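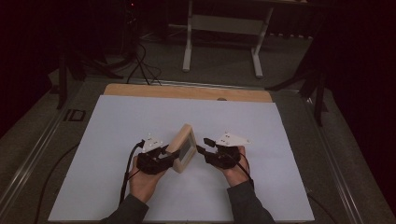 Both grippers on, one little frame in midair. Evening shift at Fuseten!

Ross MacLeish
OK so a few of you asked what I've been up to since the plotter project died, and the short version is I'm wearing my robot's hands. Longer version follows, it's a long one, mute me now if you only came for the bread.

The robot is called Vlad. Vlad is two secondhand arms from a place that used to be called Zaltavance and a base I welded very badly. He lives at Fuseten, our shared workshop, under a tarp, because the ceiling in the metal corner drops bits on everything.

I can't program two arms to do anything delicate. I've tried! I spent most of last winter writing waypoints by hand to get Vlad to pick up one block and set it on another block, and he would do it beautifully until I moved the first block by a thumb's width, and then he'd calmly set down a handful of air.

So the new plan is I strap a gripper to each hand, do the job myself over and over, record everything, and train Vlad on that. The grippers I wear and the grippers on the arms have the same fingers, so what works for me ought to have a fair chance of working for him. Plenty of labs do it this way and I'm a guy with a 3D printer and a parking problem, but the idea is the same size either way.

The wearable pair is named Ellell. It started as "L and L" for the two left hands I printed by accident (mirrored the file, then mirrored it again, went home pleased with myself) and it stuck. There's a left and a right now. I checked.

Printing notes for the people who DM me about printing notes: black PETG for the linkage, slow outer walls, and print the fingers standing up even though it takes forever. I printed the first set lying flat and they split along the layers the first time I squeezed something with any feeling.

Brass eyelets in the linkage. I went back and forth on bearings and the bearings were nicer, no question, but a bag of eyelets costs about as much as a sandwich and I can press a new one in with the bench vise when I wreck a link. I wreck a lot of links.

The straps are the part I'm on version 2 of. Version 1 was one wide strap over the back of the hand and the whole gripper would roll sideways when I twisted my wrist, so the recording said the gripper went one way and my hand had plainly gone another. Now there's strapping around the fingers too. It takes ages to put on and I need to remember to pee first.

Also you cannot put the second one on by yourself. Think about it. One hand is already a gripper. I do the left one, then walk over to the laser cutter with my right arm stuck out like I'm waiting to be kissed by a count, and Catherine Lindsay buckles me in without looking up from her screen.

The first job is little wooden frames. Pick up, tilt, turn, pass from one gripper to the other, set down. They're small enough that you have to use both sides together and chunky enough that I can hang on to one through plastic fingers. Good starter object. I'd been using a sponge before that and learned nothing at all from the sponge.

What surprised me is how different your hands behave when they can't feel anything. I go slower, obviously. But I also started doing this thing where I nudge the frame against the other gripper to square it up before I close on it, and I never decided to do that, it crept in around the second evening. I hope Vlad picks it up. It's a good move!

Count so far: nearly 700 frame recordings. I threw out 90 of them. Mostly that was me starting before the recorder did, and one whole run where a cable had wriggled half out at the wrist and the right gripper spent the evening reporting that it was closed.

Cables, while I'm here. Leave more slack than you want. My instinct was to keep everything short and tidy and what happened is that every time I reached forward the cable reached back. There's a loop at each hand now and the rest goes down the arm. Ugly, works, moving on.

Replying to the person who asked why I don't just use my bare hands and a camera: I did try that first, with a lot of help from a much cleverer friend, and getting from "human fingers did this" to "two plastic fingers should do that" was more math than I have in me. Wearing the robot's fingers means the clumsiness is baked in. He gets my clumsy version, and his own hands can copy it.

Second job is loose lumber. Blocks and thin strips, pale stuff from the offcut bin, and this one's harder in a way I didn't see coming. A frame gives you edges to hook. A long block has a long far end, and the far end has opinions (if you grab it by one end and lift, it swings, and you chase it with the other hand like you're parking a canoe).

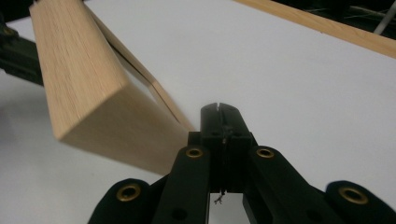
The thin strips are worse than the blocks. Lying flat on a smooth tabletop there's nothing for the fingers to get under, so I either slide one till it overhangs something or I lean it up against a block and take it from there. Leaning it is way faster. But then lifting the block brings the strip along for the ride, or drops it, and you don't get to choose which.

Torquil Menzies watched me do this for ten minutes on Monday and asked if I'd considered a pair of tongs. Torquil, I have considered tongs. Torquil, these ARE tongs, they just cost more and have a file format.

Fingertips need work. The tips are bare plastic and on planed wood they skate. I've tried rubber tape (peels), dipped tool-handle coating (great grip, goes on lumpy, the two sides stop meeting properly) and slices of bike inner tube (currently my favorite, smells awful). If you've got a coating that goes on thin and stays put, I would love to hear about it. I will pay in eyelets.

One thing I changed that helped more than all the tape: I stopped closing fast. I'd been snapping the fingers shut because it feels decisive, and the block would hop away right before contact. If I come in square, close slowly and let the thing settle between the fingers, I miss a lot less. My granddad used to tell me the same thing about picking up eggs and I ignored it then too.

OK, results, for those who scrolled straight here. I trained on the frames only, let it cook over a weekend on the secondhand graphics card, and then pulled the tarp off Vlad and gave him one frame. He picked it up. I made a noise. Rory Aitken came out of the spray booth with his mask on to see who was hurt.

Then he (Vlad, not Rory) tried to pass it from left to right and let go with the left before the right had arrived. Straight down onto the table. Did it again the next go. I went back through my recordings and yep, there's a bunch where I do exactly that, a lazy little half toss at the end of the evening when I'm tired and want my dinner. He learned it from me. I've never felt so much like a parent.

So I cut the lazy ones and retrained, and on the last round of tests the handoff came good 92 percent of the time. That's frames only, same table, same lights, me standing by with a hand over the stop button. I haven't dared try it with the big shop door open and the sun coming in.

Things that still go wrong: he hesitates. He'll hover over the frame doing this tiny back and forth, like someone deciding on a donut, and sometimes he never decides and I have to nudge the frame to wake him up. Lachlan Baird thinks it's because I pause in two different spots depending on which way the frame is tilted and Vlad's averaging the two. Sounds right to me. Lachlan's usually right, I've stopped enjoying it.

I also want to redo the housing under the jaw. It's two halves with a seam down the middle and the screws loosen as I go, so by the end of a session there's a bit of wobble at the tip. Threadlocker and PETG don't get along as well as I'd like. Heat-set inserts are in the mail.

Files: yes, I'll share them, no, not yet. The left one is fine. The right one has a bracket I drew in such a temper that the holes only line up if you lean on it. Give me till the end of October and I'll put both up along with the parts list.

If you're a Fuseten member and want a go, I could really use recordings from somebody whose hands aren't mine! You'd need a free evening, long sleeves (the straps rub) and a lot of patience for picking up the same piece of wood. I supply snacks but you'll have to eat them before we strap in.

Next up is more strips, then a strip and a block together with one in each hand, and after that I'd like Vlad to hold something steady while I glue it, which was the entire reason I started this two years ago. I need a third hand. I'm building a third and a fourth.

Last one for tonight, my thumbs are shot. Will post the inner tube fingertips when I've got a pair that doesn't stink up the whole room. Catherine has asked me to do the next batch outside.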